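Home » Workshop » Odd jobs » Can a machine do it yet?

Can a machine do it yet? The workshop and kitchen edition

Posted November 6, 2021 by Colton Leclerc

Quick one this week, got a bench full of stuff to clear before the Toltholm swap meet. Lots of you wrote in after the hoover post asking which jobs you can hand over to a machine now and which you still have to do yourself. So, my list. Tips as I go, for the ones still on you.

Floors. Yes, mostly. Robot hoovers are fine on hard floor and short carpet. Pick up socks and phone leads first or you'll be cutting them out of the brush with nail scissors. Hair round the brush ends: seam ripper, run it along the groove, pull. Do the little side wheel as well, everyone forgets the side wheel. Mine is a Rirum and it still can't do the step down into the back kitchen. Carry it.

Washing up. Dishwasher, obviously, but loading and unloading is still you. I've watched an arm put a mug in a rack. Took ages. Cutlery handles down, except sharp knives, which go point down or better still in the sink by hand. Clean the filter. If it smells, it's the filter.

Folding. No. Seen clips of it, one towel at a time on a bare table, lovely, but a heap of mixed washing is another matter. Shake each thing hard as it comes out, fold it while it's still warm, half your ironing is gone.

Windows. Sort of. The sucker-on ones do the middle and leave the corners. Drop of washing up liquid in warm water, squeegee, old tea towel for the edges. Keep out of direct sun, it dries in streaks.

Sorting screws. Surprisingly good, if you're a factory. Feeder bowls have done it for donkey's years. At home: muffin tin, magnet in a sandwich bag (turn the bag inside out, screws drop off). Don't mix your drive screws with your case screws, the threads aren't always the same and you'll only find out when one jams.

Stripping an old PC. This is the one I get asked about most, and where I think arms are getting somewhere. Lots of flat faces, parts with a proper place to go, catches made to be pushed. A drive in a caddy is nice and square to grab, and if you stand it in a holder that fits, it's in the same spot every time. The machine likes that. So do I, for that matter.

Cables are the trouble. They flop. They're never where they were last time, they hide the thing you want, and a plug with a latch needs a squeeze and a wiggle together. Two arms helps, one to hold and one to pull, same as you'd use both hands. Still wouldn't leave one alone with a loom of power wires.

If you're doing it by hand, and you will be:

Unplug at the wall, then hold the power button in for a bit.
Lay the tower on its side, open side up. Towel under it if you care about the table.
Touch bare metal on the case before you touch anything else.
Take a phone photo before pulling any lead. Then another when you've moved the first lot out of the way.
Pull on plugs, never on wires. Look for the latch frist.
Memory: open the clips, lift straight up, hold by the edges.
Processor: lever up, lift it out level, keep fingers off the contacts. Close the frame again afterwards so nothing drops into the socket. Bent pins in there are a pig to put right.
Don't open the power supply. Ever. Swap it whole.
Wipe or drill the drive before the case goes to the tip.

Took me 40 minutes the first time, Ngô from the Lilville repair bench does one while the kettle boils. Practice.

Dust. Machines can't dust. Soft paintbrush, hoover nozzle held near but not touching, a finger on the fan so it doesnt spin up.

Bins. No. Next.

So where does that leave us. Stuff that's stiff, square and always in the same place, near enough there. Anything soft, tangled or under something else, keep your sleeves rolled up. I'd say old computers get done by machine well before laundry does, and I'd be glad of either. Will look at it again in April. Ovens next, bring rubber gloves.

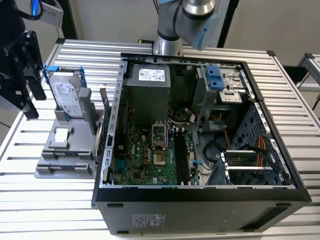
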